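Bakadstead Supper Room: progress report to the Orkton Fund
Second period, to the end of April
Prepared by Hsin-yi Cheung

Your guidelines ask for a summary of progress against the five outcomes in our application. I wrote those outcomes late at night with a great deal of confidence, and I have now had to read them again.

Outcome 1, a weekly shared meal for older residents of Coker Street and nearby. Met. The supper has run every week except the one when the boiler failed, and even then a handful of people came, ate sandwiches in their coats and complained with real energy. We served 121 meals in April, our best month so far. The application said we would get there by February. February had other plans, mostly ice.

Outcome 2, a menu the diners help choose. Partly met. The suggestion box has produced many requests for meatloaf, one for lobster and a two-page letter about salt. Vilém Zelenák, our cook, has read the letter twice and cut the salt in the soups. We then received a shorter letter about how the soups taste of nothing. We're working toward a middle position.

Outcome 3, a kitchen that passes inspection. Met, at the second try. The first visit turned up a fridge door that wouldn't seal and a hand sink that gave only cold water. Both were fixed from the repairs line, which is why the repairs line is now empty and you'll find a transfer request with the accounts. Tuncay Çınar did the plumbing and charged us for parts only. He asked that this not be made a fuss of, so I have put it in one sentence.

Table service started in March. Before that everyone lined up at the hatch, and anybody with a walker had to pick between holding on to it and holding on to dinner. Now the plates go out to the tables, and people stay seated and talk. 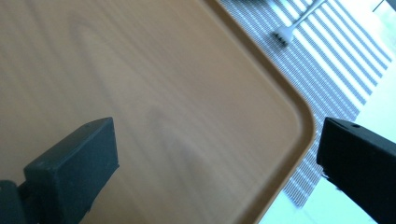

It has also made the evening longer. We used to be cleared and locked up by 7:30. With people sitting over their coffee it's closer to 8:15, and the hall charges us for the extra time. I have put this into the budget for next period under "rent," although "conversation" would be more accurate.

Outcome 4, rides home. Not met. The plan relied on a van shared with the Štěpánek day center, and the van has spent most of the period at the garage. Konrad Zürcher has been driving people home in his own car, four at a time, which is kind of him and no way to run a service. We have a quote for a taxi account and would like to talk to you about it before summer.

Outcome 5, a written guide so other towns can copy us. Started. There's a title page and a good section on dishwashing. I would advise other towns to wait.

Money. Spending is on track apart from repairs and rent, as above. We also received a gift of $1,000 from Svend Hafstein, whose mother eats with us and who says it's the only place she doesn't send the food back. With his agreement it will go toward chairs with arms. The present chairs are easy to get into.

Next period we plan to settle the rides, buy the chairs and try a second sitting at noon. Vilém has agreed to the noon sitting on the condition that it's never lobster. The accounts and the transfer request are attached, and I'm at the hall most afternoons if you'd like to call.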